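Chapter 8
Water Allocation and Nutrient Limits in Farmed Catchments

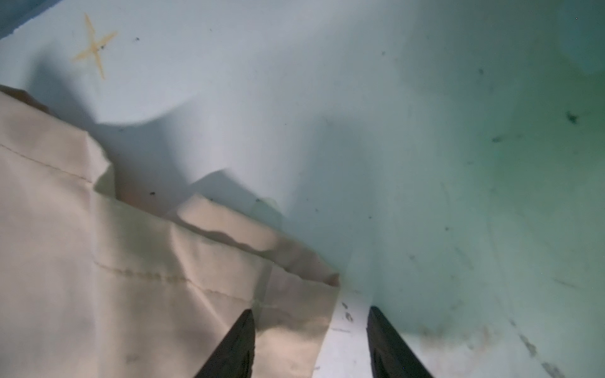 8.1 Purpose of the chapter

Earlier chapters treated water as a physical quantity that moves through soil, aquifers and channels. This chapter treats it as a regulated quantity. It covers the ways in which a regional authority divides a limited supply among users, the ways in which it limits the nutrients that reach a water body, and the problems that arise when both tasks are attempted through a single set of rules.

Readers should be familiar with the water balance equation (Chapter 3) and with the measurement of stream discharge. No legal training is assumed. Statutory terms are defined when first used, and the definitions given are working definitions that may differ in detail from those of a particular jurisdiction.

The running case is the Leltside catchment, a dryland basin drained by the Kiltbridge River and its tributaries. Leltside is used because its records are unusually complete and because three different allocation systems have been applied to it in succession. The town of Millport, at the river mouth, draws its municipal supply from the lower reach.

8.2 Basic terms

Allocation limit. The maximum volume or rate of water that may be authorized for taking from a defined source. A limit may be expressed as an instantaneous rate, as a seasonal volume, or as both. Where both are used, the more restrictive governs at any given time.

Minimum flow. The discharge at a named recording site below which some or all takes must cease. A minimum flow does not guarantee that the river will stay above the stated value. Natural flow may fall below it with every pump turned off.

Nutrient load. The mass of nitrogen or phosphorus passing a point, or leaving an area of land, in a stated period. A load is the product of concentration and volume, and the two should not be confused. A dry year can produce a low load and a high concentration in the same reach.

Attenuation. The reduction in nutrient mass between the root zone and the receiving water. It is usually reported as a fraction. Attenuation varies with soil drainage, with the travel time of groundwater and with the presence of organic material along the flow path, and it is seldom measured directly.

Permitted activity. An activity that may be carried out without individual authorization, provided stated conditions are met. The conditions matter as much as the permission. Many disputes over farm rules concern whether a condition is certain enough to be applied by a landholder without advice.

8.3 The Leltside catchment

The upper basin is steep grazing land on thin soils. The middle basin is a gravel plain with high infiltration rates, and it contains most of the irrigated area. The lower basin is heavier land with a shallow water table, drained by open ditches that discharge to the river above Millport.

Mean annual rainfall on the plain is 523 millimeters, which falls well short of pasture demand during the growing season. Irrigation began with border-strip systems supplied by a shared canal. These were later replaced in large part by sprinklers. The change raised the proportion of applied water used by the crop and lowered the volume draining to groundwater. Spring-fed streams along the edge of the plain, which had been sustained in part by that drainage, declined in the years that followed.

The point is a general one. A gain in field efficiency is not the same as a gain in catchment supply. Water lost to one user is often a source for another, and an allocation system that ignores return flow will overstate the benefit of new equipment – sometimes by a wide margin.

The hydrologist Vilém Jelínek, who prepared the first full water balance for the plain, divided the aquifer into three zones on the basis of water level response. His zones remain in use, although the boundary between the second and third has been moved as more wells have been logged. Jelínek's balance is worked through in Section 8.6.

8.4 Methods of allocation

8.4.1 First in time

Under the oldest method, applications are processed in the order received and granted until the limit is reached. The method is inexpensive to administer. It gives no weight to the value or efficiency of the proposed use, and it encourages early application for volumes that exceed present need. In Leltside the canal source was fully allocated on paper while actual use remained well below the authorized rate.

8.4.2 Reasonable need

Under this method, each authorization is sized by a soil-water model that takes account of crop, soil storage, climate and system type. The volume is commonly set to meet demand in most years but not in the driest. Results are sensitive to the value chosen for soil water storage, and two competent modelers may reach different volumes for the same farm. A plan that relies on the method should therefore specify the model, the input data and the period of climate record.

8.4.3 Shared reduction

Where a source is over-allocated, authorizations may be reduced across all users, either in equal proportion or by reference to past use. Proportional reduction is simple but falls hardest on users who were already operating at their full entitlement. Reduction by past use rewards those who took the most. Neither is neutral, and the choice between them is usually the most contested part of a plan change.

8.4.4 Transfer

Authorizations may be moved between sites within the same source, subject to conditions. A transfer of an unused entitlement increases the total take even though the sum of the authorizations is unchanged. Some plans respond by requiring that a fixed share of the volume be surrendered on transfer.

8.5 Nutrient limits

Allocation of nutrient discharge raises the same questions as allocation of water, with one further difficulty: the quantity being allocated cannot be metered. A pump can be fitted with a flow recorder. Losses below the root zone of a paddock cannot be observed at reasonable cost, and they must be estimated by a model from records of stock, fertilizer, feed and irrigation.

Two families of rules have developed in response. The first sets a numerical loss limit for each property and requires an annual estimate. The second controls practices, such as winter grazing on sloping ground or the timing of effluent application, and requires a farm plan in which those practices are recorded and audited. Most current plans combine the two. Numerical limits are applied to larger or more intensive properties, and practice standards to the rest.

The threshold between the groups is a matter of policy. The Leltside plan places it at 300 hectares or at any area of winter forage crop above a stated share of the property. Properties under the threshold must register and hold a farm plan but need not submit a loss estimate.

Baseline rules deserve particular care. A baseline fixes each property's allowable loss at its level during a reference period. The approach prevents further intensification while a catchment limit is being settled. It also gives the largest allowance to the properties with the highest historic losses and leaves little room for land that was lightly used at the time. The agricultural economist Nest Gwynne modeled four alternatives for the middle basin and found that the ranking of options depended mainly on the assumed cost of reducing stock numbers. Her assumptions are listed in Table 8.3 and should be read before her results are quoted.

Model version is a related problem. When a nutrient model is revised, the estimated loss from an unchanged farm may rise or fall. A rule that states a fixed number without reference to a version can place a farm in breach with no change in its management. The preferred drafting is to recalculate both baseline and current loss in the same version – a step sometimes called the Takács adjustment in the planning literature.

8.6 Worked example: water balance of the middle basin

The balance is computed for a full water year, beginning on the first day of the irrigation season. Inputs are rainfall on the plain, seepage from the river along its losing reach, and drainage from irrigated land. Outputs are evapotranspiration, spring discharge, groundwater outflow to the lower basin, and net pumping. Change in storage is estimated from water levels in the monitoring wells of each zone.

The largest uncertainty is in river seepage. It is obtained as the difference between two gauged flows, each of which carries its own measurement error. Where the difference is small in relation to the flows themselves, the error in the result may exceed the result. Gaugings used for this purpose should be made on the same day, during steady flow, with all intermediate diversions recorded.

Begin by converting all terms to a common unit. Rainfall and evapotranspiration are reported as depths and must be multiplied by the area of the plain. Flows are reported as rates and must be multiplied by the length of the period.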